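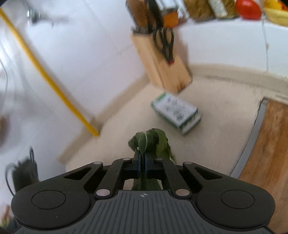 *Photo: Folovano, kitchen recordings, Itero project*

## Questions we receive often

**What is Itero?**
Itero is a collection of short recordings of kitchen work, made with a gripper held in the hand. A learning system studies them and tries to copy the movements.

**Why do you record leaves?**
They bend, they hang, and two bundles never have the same shape. A system that has seen only boxes and cups does poorly with them. We have 614 recordings of leafy greens at the moment — almost half come from the kitchens in Trernico.

**Must I clean my counter before I record?**
No. Leave the knife block, the packages and the cutting board where they usually stand. We need real kitchens.

**Is blur in the background a problem?**
A little blur is normal when the hand moves. Please check that the fingers stay sharp.

**How long is one session?**
We ask for 20 recordings in one session. If you make 16 and you are tired, please stop and send these.

**Can I keep a recording where I dropped the item?**
Yes, mark it "dropped" in the form. We use them also.

**Where do I return the gripper?**
At our desk in Aerts, room 21, before the end of May.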